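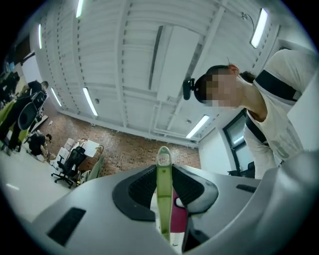
Photo: Zakhar Hrytsenko

How to seal a shower tray with silicone

Written by Marta Hrynyshyn for Grellard
Updated Thursday, August 11, 2022

These instructions cover the joint between a rigid shower tray and a tiled wall. The same method suits baths. It does not cover trays that move underfoot, which need their supports corrected before any sealant is applied.

What you need

Sanitary silicone, one cartridge
Cartridge gun
Plastic scraper and a sharp knife
Silicone remover
Methylated spirit and lint-free cloths
Masking tape
Profiling tool with a rounded corner

Removing the old bead

Cut along the top and bottom edges of the old silicone with the knife held nearly flat to the surface. Pull the strip away in as long a length as it will give. Keep metal blades off acrylic and use the plastic scraper there.

Coat what remains with silicone remover and leave it for the time stated on the tin. Scrape off the softened residue, then go over the joint a second time. New silicone does not bond to old silicone, and a film too thin to see is enough to cause a leak. Drag a fingertip along the joint: residue feels slightly rubbery, while clean tile and acrylic feel hard.

If the grout behind the bead is black, treat it with a mould remover, rinse, and let it dry overnight with the door open. In unheated bathrooms allow two nights. Wipe the joint with methylated spirit immediately before taping.

Taping

Run one strip of masking tape along the wall and another along the tray, leaving an even gap between them. For most trays 6 mm is suitable. Press the inner edges down firmly, particularly where they cross grout lines. At internal corners, butt the strips together and do not fold them.

Applying the silicone

Cut the nozzle at an angle of 45 degrees, slightly narrower than the taped gap. Start in a corner. Push the gun forward at a steady rate so that the silicone is forced into the joint ahead of the nozzle. Release the trigger catch before lifting away, or the cartridge will keep running.

Work one side at a time. Draw the profiling tool along the bead in a single pass, wiping the excess on to a cloth. Peel the tape while the silicone is still wet, pulling it back on itself and away from the joint. Leave small ridges alone once a skin has formed.

Curing

Keep the shower out of use for 24 hours, or longer if the cartridge says so. Low temperatures and dry air both slow the cure. A deep bead may be firm on the surface and soft beneath.

Common faults

Bead lifts at one edge: residue or moisture on that surface. Cut out the affected length and repeat the cleaning.

Bead splits along the middle: the tray is moving, or the bead is too thin. Check the legs or mortar bed.

Pinholes: air in the cartridge or a pause in gunning. Cut out the section and refill it.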